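An afternoon at the Huvcombe open day

I had been meaning to get over to Huvcombe since July, when my sister first told me they were fitting out small furnished rooms in the old school building to teach household skills, and I finally made the trip on Jan 17, 2023. It took 19 stops on the bus, and I enjoyed every one of them.

Brijesh Tyagi met our group at the door and took us upstairs at a very kind pace (my knee was grateful!). He told us almost 110 people had signed up for the day, which explained the line for coffee. We started in the kitchen, where a cheerful young man was explaining how to load a dish rack, and then went along the hall to the bedrooms – small rooms, the sort most of us grew up in.

I stayed in the bedroom longer than I should have. There is something very soothing about household linens, and I got to talking with a lady from Patesia about whether white cloths should be folded in thirds or just rolled. She rolls. I was raised to fold, and I said so, and we went back and forth quite happily until the next group came up.

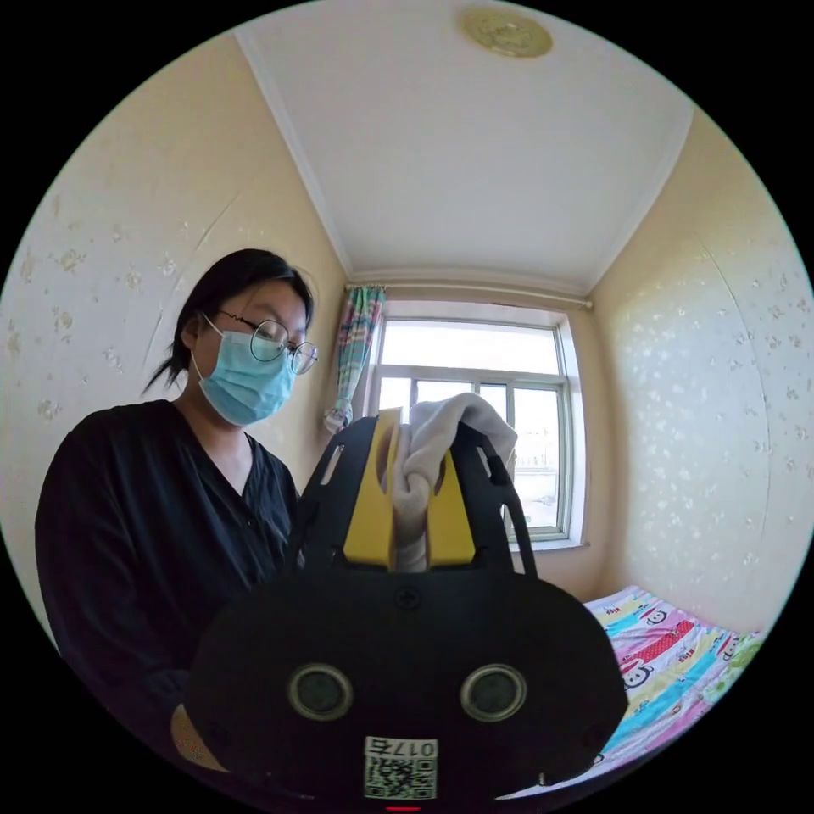 My mother kept hers in a drawer with a bar of soap, and I still do the same, though the soap is fancier now. Brijesh was patient with all of this and let us finish before leading us down to the tea room, where I had two slices of lemon cake and bought a raffle ticket, number 573. I didn't win, but I'm going back in July with my sister.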